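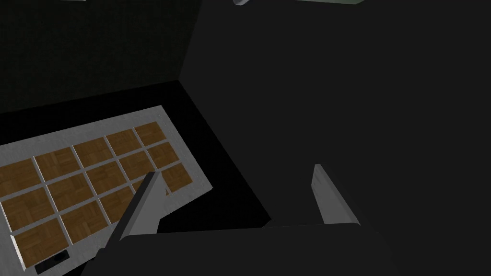 A visit to the shared workshop in Oresberg

In February I took the train to Oresberg to see the shared workshop called Branwood. I build small machines at home, in a room which is also my laundry room, and I wanted to see how other people do it when they have more space and more tools. The open evening started at 7 and the entrance was free. The train takes 80 minutes from my town, and then one must walk along the canal to the old Barrios printing house. The door is on the back side.

The ground floor

Downstairs there are the loud machines: two lathes, a table saw, a laser cutter with a long waiting list. I was told that the workshop has 19 paying members and that most of them come after work. The monthly fee includes the electricity but not the material. There is a shelf with leftovers where everybody may take what they need, and I took a piece of aluminum profile with permission.

I stayed downstairs for a short time only, as my interest was the project on the upper floor.

Jarkura

Jarkura is the name of a home robot with two arms that four of the members are building together. They have worked on it for 11 months. The arms are still in parts on a long bench: motors, bearings, printed shells, and many cables with paper labels. One shoulder was already assembled, and we were allowed to turn it by hand. It moved more smoothly than I expected from printed parts.

But the larger part of the evening was spent at a computer. The group does not want to wait for the hardware, so they write the control program with a simulated robot in a simulated room. The body there is white and broad, with an arm on each side and a gray gripper with two fingers at the end of each arm. In front of the robot stands a tall refrigerator, green in the upper part and brown-red in the lower part. On the left there is a counter with small things lying on it, among them a doll and a white cloth. The room is quite dark. I asked if it was difficult to work like this, and the answer was that the light is on the list of things to improve – after the grippers.

I liked that one can look from different places. From behind one gripper, the two fingers look very large, and it is easier to judge the distance to an object. From above the body one understands better where both arms are.

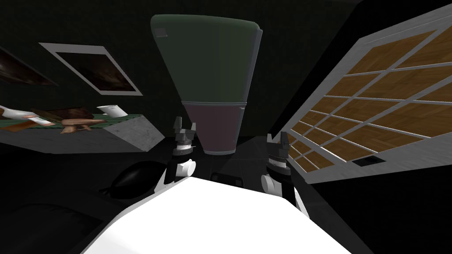
What I asked

My first question was about the fingers. They are flat plates, and I use similar ones at home, where small round objects always slip away from me. The group has the same problem. They want to try a soft rubber layer on the real fingers, but in the simulation the friction is only a number, and they must first measure the real one. For this they have built a small wooden ramp with a protractor, and I will copy it.

My second question was about money. The motors were the expensive part, and they were bought second hand, in one lot. For the shells they print everything in the workshop on two printers. One was printing an elbow cover during the whole evening and it was not ready when I left.

I also asked about safety. There is a red stop button on the bench, with a long cable, so one can hold it in the hand. Somebody must hold it each time when a motor has power. This rule is written on the wall in big letters.

Practical information

The open evening takes place every month, except in summer. There is coffee and a box for coins. The upper floor can be reached only by stairs and it is cold there, so bring a sweater. The last train back goes at 10:40 – I caught it, with my aluminum profile under the arm.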